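Moving a heavy oak bookcase across carpet without wrecking either

Home and Garden > Furniture > Care and moving

Asked by Aqeel Memon
Posted 2001-03-23
Views: 437

I've got a solid oak bookcase that I need to shift from one side of the back bedroom to the other, and then at some point in July out of the room altogether when we have the window replaced. It came from my aunt's house and two delivery men carried it up. I am on my own most of the week and would like to do the first move myself if it's possible.

The trouble is that it has no feet. The base goes right down to the floor all the way round, so there's no gap to get anything under. When I put my shoulder to it the top wants to go and the bottom doesn't. The carpet isn't very deep but it grips. I got it to move a couple of inches last week and heard a crack from somewhere low down, which put me off trying again.

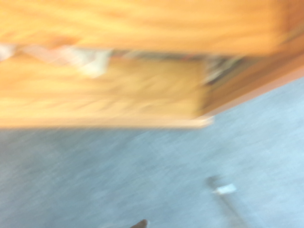

I've looked inside with a torch and can't find anything split. The back is a thin sheet pinned on and two of the pins have lifted near the bottom corner, so it may only have been that. I'd rather know before I lean on it again.

Things I have to hand: an old blanket, some offcuts of hardboard, a short crowbar and a pack of Husero sliders, the plastic sort with foam on top. The packet says they're for chairs and small tables but doesn't give a weight. I also have half a tin of Stastix furniture wax, if waxing the bottom edge would be any use.

So what I'd like to know is:

Can one person do this safely, or should I wait until I've got help?

Do the sliders work under a flat base, and where do they go?

Is there anything to be done about the dent it's going to leave in the carpet? It has been in the one spot for 6 years.

Also, my brother-in-law says I should take the top off to make it lighter. It looks to me as if it's glued. Is he right?

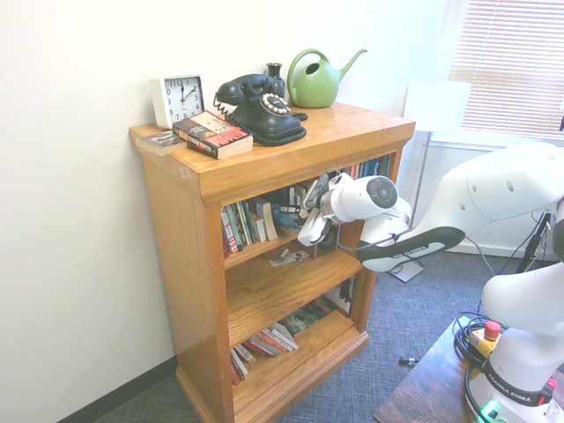 Ju-won Tak
Answer 1 — marked as most helpful

Leave the top alone. On most oak bookcases of that sort it's either glued and blocked from underneath or screwed up through a rail, and it holds the sides square. Take it off and you'll have a box that leans over as soon as you push it. The weight you'd save isn't worth the trouble of getting it back on straight.

The crack was very likely the back, as you suspected. When you push high up on a bookcase that's stuck at the bottom, the whole thing tries to turn into a diamond shape, and the back panel is what stops it. The pins give first. Tap the two loose ones home, or better, pull them and put small screws in slightly different places. Do that before you move it, not after. While you're down there, check the joint between the plinth and the sides by pressing with your thumb. If it gives, get some glue in it and leave it a day.

As for moving it, everything comes out first. Books, things on top, the lot, and any loose shelves as well. People leave the bottom shelf full because they think it keeps the piece steady. It does, but it also means you're dragging a sack of coal along the floor.

Then do one end at a time. Put a bit of your hardboard on the carpet next to the plinth and another thin piece against the wood, so the crowbar doesn't bite into either. Lift the end by an inch at most. You need somebody to push the slider in while you hold the bar. That is the one part I wouldn't do alone. It only takes a few minutes, so a neighbour would do. Never put your fingers underneath.

You want 4 sliders, one to each corner, set in a little so the plinth sits fully on them. Foam side up. If the plinth is only a thin board at the front with nothing behind it, which is common, make sure the slider is under the side panel as well as the board, or the board will take all the weight and come away.

Once it's on the sliders you can move it by yourself. Push low, with your hands at the height of the bottom shelf or lower, and move one end a few inches and then the other. Don't try to send the whole thing across the room in one go. If you feel it tip towards you, stop pushing and let it settle.

No wax on the bottom edge. It will go into the carpet and you'll have a line of dirt there by Christmas.

Talukder
Answer 2

I disagree about the sliders. I've had the foam come unstuck on two different makes, and then the plastic shoots out and the furniture drops. I use the blanket. Tip the bookcase back very slightly against a wall with someone holding it, get the folded edge of the blanket under the front, then rock it and pull the rest through. After that you drag the blanket and the bookcase comes with it. I moved a wardrobe the length of a landing like this.

It doesn't work so well on carpet as on boards, I'll admit. Lay the hardboard down in front with the smooth side up and drag it onto that, then keep bringing the back piece round to the front.

For July, get it onto its back and carry it out with two people. Or hire a sack truck and strap it on. Mind the door frame.

Dents in carpet: ice cubes. Leave one in each dent until it melts, let it nearly dry and then lift the pile with a fork. On a long straight dent you'll need a row of them. Six years is a long time though and I wouldn't expect it to vanish.

Jolix
Answer 3

just get someone in, I paid a man and his son to move a piano and they did two bookcases while they were at it. took no time

Comment from Aqeel Memon

Thanks all. I've pulled the loose pins and put screws in, and there's a lot less give in it now when I rock the side. The plinth is a thin board at the front, as Ju-won Tak said, so I'll make sure the sliders catch the side panels too. My neighbour is coming round to do the pushing-in part.

I'll try the ice on one end of the dent first and see what it does to the colour.

Comment from Ju-won Tak

Colour should be all right if it's only water. Blot it, don't rub. If the new spot is against an outside wall leave a finger's width behind the bookcase for air — those thin backs go mouldy quicker than you'd think.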